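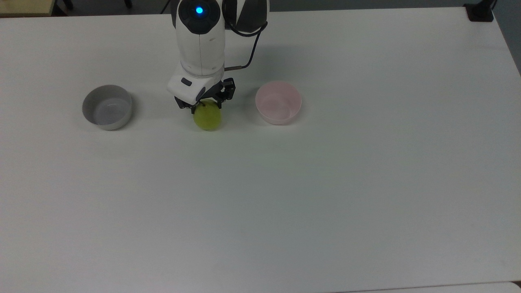
Print this page | E-mail this page

Search FAQ Go All sections

Tabletop Handling Cells: Frequently Asked Questions
Wekville Test Hall, operating rules, revision 3

Who do these rules apply to?
Anyone who powers up, programs or stands next to an arm in the hall. Visitors count as operators from the moment they step inside the floor marking. Blomqvist staff working under the service contract follow the same rules, plus their own lockout sheet.

Is a risk assessment needed if the arm is sold as collaborative?
Yes. The assessment covers the application: arm, gripper, part, table and task together. ISO 10218 and ISO/TS 15066 are the starting points. A change of fingers or of workpiece reopens the assessment. A change of bowl or tray does so only if the new one is taller, heavier or has a sharp rim.

Can I use real fruit as a test object?
Yes, on cells listed for food items. Use one piece per run, and replace it when the skin breaks. Bruised fruit changes the grip result and leaves residue on the finger pads. Wipe the pads and the tabletop before the next session. Nothing that has been in a gripper is to be eaten.

What grip force may I use?
Start at the lowest setting that closes the fingers and raise it one step at a time. The default Ledon profile is written for rigid parts and must not be loaded for produce. Record the final value on the cell sheet.

How should targets be placed in a sorting task?
Put containers where the arm can reach them without passing over the operator's side of the table. Leave enough clearance for the open fingers on all sides of the object. If the task tells containers apart by color, write the colors into the task file in the same words every time – "gray" and "light gray" are two different labels to the parser.

What about cables on the outside of the arm?
External cables are allowed if they have enough slack for full wrist rotation and cannot catch on a clamp or post. Run the slow rotation check after any connector has been unplugged.

How often is the stop circuit tested?
At the start of each shift, and after any fault. The pads on the fingers are inspected every 3000 cycles. The counter is in the Mukevex controller under Service, code 782.

May I reach in while the arm is holding something?
No. Pause is not a safe state. Press the stop, wait for the drives to drop out, then reach in. A held object may fall when the fingers are released, so keep your other hand clear.

Where do I report a near miss?
Form 38, at the hall desk, the same day. Hanne Ingvarsson reviews the forms and reissues the cell sheet where needed. The next revision of this page is planned for May.

Contact | Copyright Wekville Test Hall | Back to top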